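ROB 214: Sensing and Grasping
Handout 6: Choosing a finger, and doubting the choice
Instructor: Sarita Singhal
Revised 03/05/2024

Read this before the bench session. It replaces the old notes on finger comparison, which took the vendor claims more seriously than I am now willing to.

1. What we are comparing

The hand-held tool stays the same for everyone. What changes is the finger set. Your bench gets the flat block fingers, which we call the Algate pattern, and the curved set, which we call Dinia. The files for both are in the course folder. Dinia came with a one-page summary saying it "adapts to any household object." Keep that sentence in mind and see how long it survives.

Vasco Matos ran the first trials in October and liked Dinia. Mackenzie Ross repeated them with the same objects and liked Algate. Neither of them wrote down the opening width at the start of each grasp, so we can't tell whether they disagreed about fingers or about how far apart the fingers were. Please don't produce a third set of results with this hole in it.

2. Look at the view before you look at the numbers

Most of the arguments I have heard about fingers were arguments about cameras. The camera rides on the tool, so a bulky finger costs you picture as well as weight. Every pixel covered by black plastic is a pixel the policy can't use. Before your first grasp, open the jaws, point the tool at the bare table and save a still. Then ask what a program would get from it. 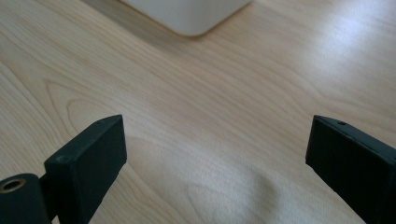
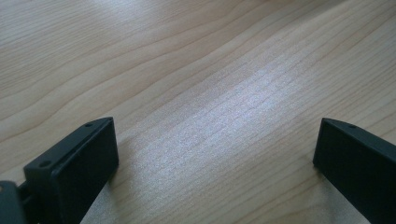
Fig. 6.1 and 6.2. Flat block fingers, jaws open, over the wooden table. The white object at the top edge appears in the first still only.

Some points to argue about in your groups:

The fingers take up the lower corners in both stills. That is a lot of image spent on parts whose shape we already know. Supporters will say you need to see the fingers to judge contact. Fine, but how much of them? Sketch the smallest piece of finger you would need.

Glare. The finish on the table throws light back at the lens, and the grain fades where it does. If your tracking depends on surface texture, you are asking it to work hardest where it has least to go on. I have read too many reports that blame a finger for a drift that could have come from a lamp.

The inner faces are flat and dark. A dark face is easy to pick out against pale wood. It will be much harder against a black mug, and the summary sheets never seem to show the black mug.

3. Procedure

Fit one finger set and log the opening width. Save the open-jaw still. Run nine grasps on each object, then swap sets and repeat with the lamps left alone. Write down each failure as it happens, with the trial number. "Slipped" is not enough. Say whether the object turned, slid out or was never between the fingers in the first place.

Do not adjust your grip on the handle halfway through a set. Gijs Vermeulen did this last term and gained four successes, all of which belonged to his wrist.

4. On the big numbers

The Falcão log has 4000 grasps in it and gets quoted in nearly every student report. Only 158 of them used a finger swap with the lighting held constant. Those are the ones that bear on our question. The rest may be useful for something else, but a large total does not make them a comparison.

I would also be careful with the Cerkel controller scores. They were collected with the fingers already closed to a preset width, so the hard part had been done by hand.

5. To hand in

One page per group, plus your stills. State which set you would keep and what result would change your mind. If no result would, you lose half the marks. Ruairí Flanagan is grading this one and he will check the failure notes against the trial numbers.

Reading for next time: the section on contact sensing, skipping the market forecast at the end.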